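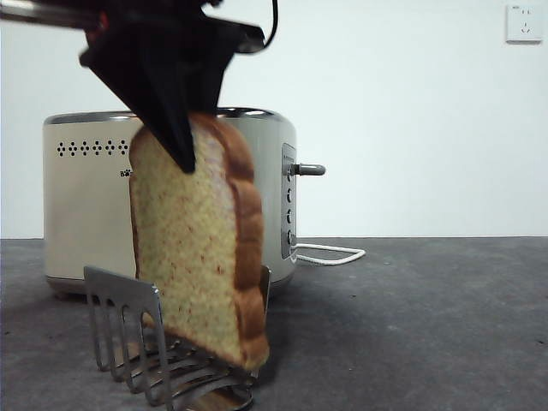
*Vaněk*

Skomard now trains its toaster insertion policy in two stages. The first fits a base model to some 700 recorded trials from the Datard set. The second adds 35 corrections, each starting with the slice tilted and close to the metal parts near the toaster. Contact there was the main source of failed runs in June.

Only the last 5 cm of the approach is retrained. The grasp model is unchanged — retraining it as well gave no gain on the Utik benchmark.
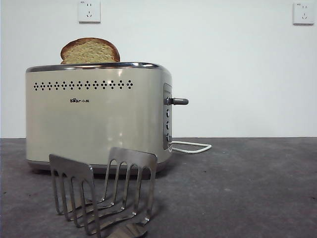 *Slice in the toaster slot, two-slot task.*

Insertion errors fell by 35 percent. Slices with a domed top are still the harder case, and the slot edge remains difficult to locate under a reflective rim.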